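The Ferry to Pemdale

The last boat left at six and Cleta was on it with her mother's coat over her arm. She had meant to wear the coat, but it was June and too warm, and the man at the gate had looked at it as if she might be hiding something underneath.

She sat on the bench by the engine housing, where the noise kept people away. Across from her a boy was eating crackers out of his pocket. The lake was flat and gray.

Her brother had called on Monday. The house was sold, he said. The buyers were a couple from the city who wanted to be in before the end of the month. If there was anything she wanted, she should come and get it.

"What's left?" she had asked.

"Kitchen things. Linens. The clock doesn't work."

"I don't want the clock."

"I'm only telling you what's left," he said.

She had not been back in years. There had been an argument over money, 791 dollars, which she had lent him for a truck and which he remembered as a gift. Neither of them brought it up anymore. They sent cards at Christmas.
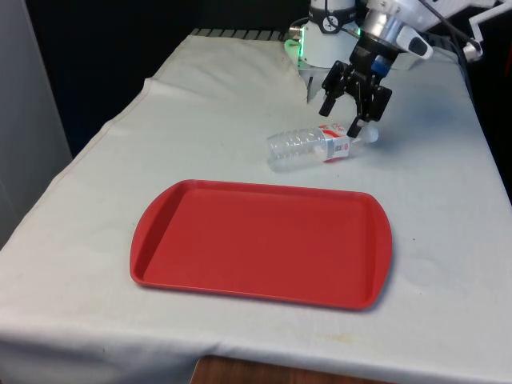 Annelies Bachmann

He was waiting at the landing in a different truck. He had gotten heavier and had shaved off his beard. He took the coat from her and laid it on the seat between them.

"That's Mom's," he said.

"She gave it to me."

"I know she did. I was there."

They drove up past the Zaugg place, where the barn had come down, and past the school. He told her who had died. He told her the road would be paved next year, which he had been telling her since he was twenty.

The house smelled of floor soap. He had cleaned it for the buyers. In the kitchen the old red tray was out on the table, on one of the big cloths their mother used for company. None of the stains had ever come all the way out of those cloths. She had soaked them overnight in the tub and hung them behind the shed where the neighbors wouldn't see.

"You can have that," her brother said.

"The cloth or the tray?"

"Either one. Both."

Cleta pressed one of the creases with her thumb. When they were sick, their supper had come upstairs on that tray, soup and toast, and whoever was not sick had to carry it. He had dropped it once on the landing and blamed her. She had been spanked for it.

"You dropped the soup," she said.

He thought about it. She could see him deciding whether to be sorry.

"It was hot," he said.

She laughed, and then he did too, and he went to the cupboard to see if there was any coffee. There was half a can. He filled the pot at the sink and stood with his back to her while it heated.

"I've got some of that truck money," he said. "I could give you some of it now."

"How much?"

"Almost 40 dollars."

"Keep it," Cleta said. "Buy me breakfast before the boat."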